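Filed under: Bedroom, Bedding, Reviews

I've had the Trenach fitted sheet on our big bed for a month now and I love it! We got the deep-pocket one for $78 (the flat sheet is extra, which stung a bit), and it's the first one I've owned that doesn't ping off a corner at 3 a.m.
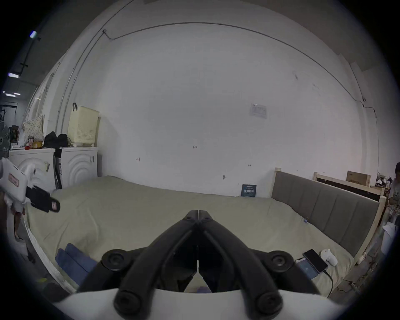
Pale olive green against the gray headboard.

It does wrinkle, but softly, and I gave up ironing bedding years ago. The elastic runs all the way around and grips like mad – I've washed mine every week and it still snaps back. My old Paquette set was 150 bucks and went baggy by January.

One gripe: the label for the long side is tiny. Sew on a bit of ribbon and you're set. I'm getting a second one.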